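A day with the arm software group in Zurkusdale

In December I had the chance to visit the small office of Gurkel in Zurkusdale. They do not build robots. They write the software which tells a small robot arm where to go, and I wanted to see this from near, because at my own work we use only big industrial controllers and the program is always fixed.

I arrived at 9 in the morning and Siriporn Sriwong met me at the door. She is responsible for the planning part. Her colleague Paweena Prasertsri works on perception, and the two of them sit back to back, so when the arm goes to a wrong place they can discuss immediately whose fault it is.

First I was shown the tool they call Momier. It is a program with a timeline, similar to a video editor. Each joint of the arm has one line, and under the lines you see the camera picture for the same moment. If you move the cursor, you see what the arm was commanded to do and what the joint really did. The difference between the two lines was larger than I expected, mostly at the elbow. Siriporn explained that small servos are always a little late, and the planner must know it.

After the coffee we went to the table.

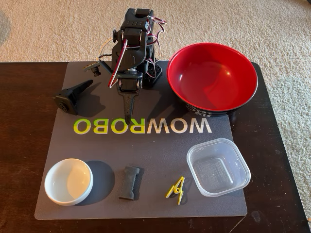 The small arm over its mat, with bowls, a yellow clothespin and an open container.

The perception software, Khunthong, has the task to find the objects and give for each one a position and an angle. Paweena told me that the clear container is the most difficult for her, as the mat is visible through the walls and the depth estimate becomes noisy. The clothespin is easy to find by its color, but the angle must be correct or the fingers will close on the wrong side. For the planner the big red bowl is more interesting. It stands directly beside the base, so it is treated as an obstacle, and many short paths are not allowed.

I asked how they know that a new version is better than the old one. They keep 306 recorded layouts, and every change in the code must run through all of them in simulation before it can touch the real arm. The version I saw solved 182. I thought this was a low number, but Siriporn said the set is made mostly from cases which failed in the past.

We had lunch at 2, quite late, and then I was allowed to change one parameter myself, the safety distance to obstacles. With a large value the planner found no path at all. With a smaller one it gave a path, but a strange one with a long turn to the left. Paweena saved my result in the list of bad examples, with my name on it.

I would recommend the visit to anybody who programs machines. Please write to them before, the office is small and they take only one or two guests. The bus from the station stops in front of the building, but on Thursday it goes by another street, so I had to walk the last part.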